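18 August 2022

Day 13 of the river trip and I am writing this flat on my stomach in the tent because my legs have quit. We made Kirkow! I had it down in my head as the point where I'd either be in love with this or on a bus home, and I've already been asking Bastian what he's doing next July, so there's the answer.

Left Grube early, fog right down on the water, and for the first hour we paddled by sound. Then it lifted all at once and there were herons everywhere, standing in the shallows like fence posts. Bastian got so excited he dropped his sandwich in the river. (Cheese and pickle, the last of the good bread. We held a short silence.)

The lock below Grube was shut for lunch, so we carried the canoe round, which was a slog, nettles up to the elbow the whole way. But on the far side there was a plum tree hanging over the path, absolutely loaded, and I filled my hat. Best plums I've had in my life, warm and splitting.
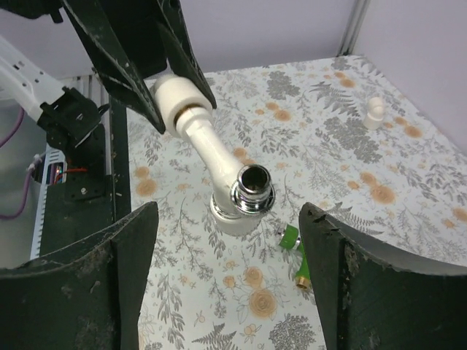 After that the river goes wide and lazy and you hardly have to steer. I lay back and let Bastian do the work for a while and watched swallows. He says we've done 91 kilometers since Dremden. My shoulders believe him.

Campsite is a field behind Bujar Leka's bakery, and he lets paddlers stay if they buy breakfast, as if anybody would need persuading! He gave us a heel of rye to try and I ate mine standing up before he'd finished telling me what was in it. Caraway, and something else I forgot to ask about. Must ask.

Washed two shirts and my gray socks. Still can't find the small flashlight. Blister on left thumb is better, new one coming on the right.

Tomorrow the long stretch toward Virkport, with the wind behind us if the forecast holds. I want to be on the water before the herons are up. Bastian is already snoring.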